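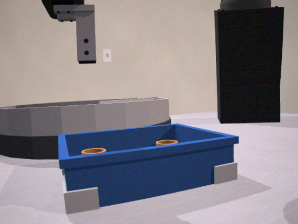

From: Hongjun Meng
To: washolm-gardens list
Date: 2025-04-14
Subject: Re: Re: Rain barrels, and why we should all have one

Osian wrote:

> I've read the thread with interest and I don't see what there is to argue over. A barrel under the downspout pays for itself in a season. The Silon kit holds plenty for a bed the size of most of ours, the water is softer than what comes out of the tap, and plants plainly prefer it. Mine went in last January and the tomatoes were the best I've ever had. I'd like us to put in a group order before the price goes up. If we get enough names, the people at Nornbridge will deliver to one address for free. Who's in?
>
> -- Osian Gittins

Osian, I'm glad the tomatoes were good. Mine were good last year too, and I don't own a barrel. So were Haiyan's, and she waters with a hose she leaves lying across the path. It was a good tomato year. Before twenty people send you a check, I'd like to see the claims pulled apart a little.

**"Pays for itself in a season"**

I went and got my water bills out. My whole outdoor use last summer, as best I can work it out by subtracting a winter bill from a summer one, cost me less than a decent pair of boots. If the barrel replaced every drop of that, it would still take me a good many summers to get even, and it won't replace every drop. It fills when it's raining, when I don't need it, and it's empty by the second week of a dry spell, when I do.

Somebody is going to tell me the sewer charge goes by metered water, so I save twice. Fine, count it twice. I did. It still doesn't come to a season, or anything close. If you've got a bill that says otherwise, post it and I'll take this back.

**"Plants plainly prefer it"**

Do they? Ours is not especially hard water. I can believe it matters for blueberries, or for somebody growing orchids on a windowsill. For squash and beans I'd want to see two rows side by side, same seed, same day, one from the barrel and one from the tap, and somebody other than the barrel's owner doing the weighing. I've been on this list a long time and I've seen the same thing said about coffee grounds, eggshells, Epsom salts, copper wire and talking to the plants. Each one came with a photo of a very large tomato.

**The part I do agree with**

Gutter water has to go somewhere, and on the low side of Washolm it mostly goes into people's basements. If a barrel keeps some of it away from your wall, good. But then look at the size of it. A small roof in a real storm will give you far more than one barrel holds, and it will do it quickly. After that you have an overflow pipe, and where the overflow pipe points matters much more than what color the barrel is. Hsin-yi had hers pointing at the neighbor's steps for a whole winter. She won't mind me saying so, as she brought it up herself at the seed swap.

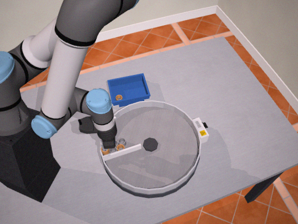 I also think we're skipping the boring question, and that's the roof. Mine is old asphalt shingle. There's moss treatment on it from the previous owners, there are birds on it all day, and there's a length of flashing that I'm fairly sure is lead. I would water a hedge off that roof. I wouldn't pour it over lettuce that I plan to eat the same evening. The Silon leaflet has a nice drawing of a child filling a watering can and says nothing at all about what the roof is made of. Maybe it's in the manual. I asked the shop for a copy of the manual and they sent me the leaflet again.

Zhiqiang wrote to me off-list and said I could pass this along. He has had two barrels for years and likes them. He drains them before the first hard frost, he scrubs them out in spring, and he says the screens need cleaning after every big storm or they clog and the whole thing backs up into the gutter. He also told me he wouldn't have bought the second one if he'd known how rarely the first one was full at the right time. That is from a man who likes them.

As for the group order, I have nothing against Nornbridge, but "free delivery if you all buy one" is a way of selling barrels. I looked at their page. The discount comes off a list price that I couldn't find anyone else charging. The plain Tian barrel, the one without the planter molded into the lid, is cheaper before any discount, and it takes a standard hose fitting. I haven't used one, so don't read that as praise. I'm only saying we should compare it with something.
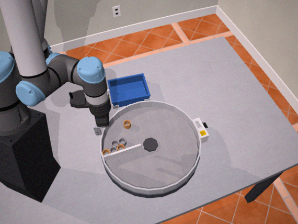 Will a barrel run a soaker hose?

Poorly, in most yards. A soaker hose wants some pressure behind it, and a barrel sitting on the ground has next to none. Raising it on blocks helps a bit, but a full barrel is very heavy and I wouldn't stack it high on anything that could shift, least of all where kids play. If the bed is downhill from the barrel and the hose is short, you may get a slow dribble at the near end. A watering can is quicker, and you'll know how much each plant got.

What I'd suggest, if people want a suggestion from the list grump:

- Dig out one summer bill and one winter bill before you sign up for anything. Do the subtraction.
- Next time it pours, go outside and look at where your downspout lets go.
- Find out what your roof is. If you rent, ask.
- If you still want a barrel after that, get one, and tell the rest of us what it cost with all the fittings. The diverter and the stand are extra on the Silon kit, by the way. Those didn't make it into Osian's message.

I'd put my own money into mulch first. Three inches of chopped leaves cut my watering down more than anything else I've tried, and the leaves were sitting in bags on the curb. I'll be fair and admit that I haven't done the two-row test on that either. I have one bed I mulched late and it wilted first. That could be the mulch, or it could be that it gets the afternoon sun off the garage. I lean toward the mulch, but I wouldn't run a group order on it.

Osian, if you are up for it, let's do the barrel test properly this summer. Your yard, since you have the barrel. Bush beans, one packet split between two rows, and Haiyan has a kitchen scale and no opinion. You water one row from the barrel and the other from the tap, same can, same amount. I'll come by and pick. If the barrel row wins by enough to notice, I'll say so on this list under my own name and I'll buy a barrel at full price.

Please leave the sign-up sheet open until people have had a chance to look at their bills. The price has been "about to go up" since January.

Hongjun

P.S. Whoever borrowed the long loppers from the shed, the hedge on the east side is waiting for them.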